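Sutherland stationer drops printed RSVP cards, keeps the price

Wedding stationery firm Nellbridge says its invitation suites will no longer include a printed reply card. From Wed 30 August, couples get a web link on the back of the invitation instead.

The price of a suite stays the same. Owner Benoît Baudry says the saving goes into heavier paper stock, though he would not say how much heavier, and the samples on the counter look much like the ones sold in April.

Azlan Pangaribuan, who ordered 40 suites before the change, is not convinced. "My aunties don't do links," he said. "They post things back."

Baudry says guests reply faster online. Asked for figures, he offered none — only that customers "seem happy". Reply cards can still be ordered as an extra, at $2 each.

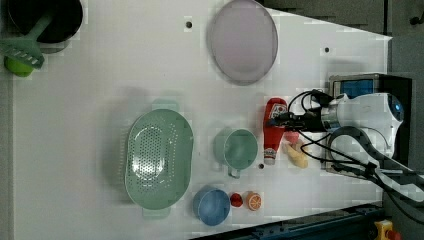
A lavender plate and a green spatula on a white tabletop.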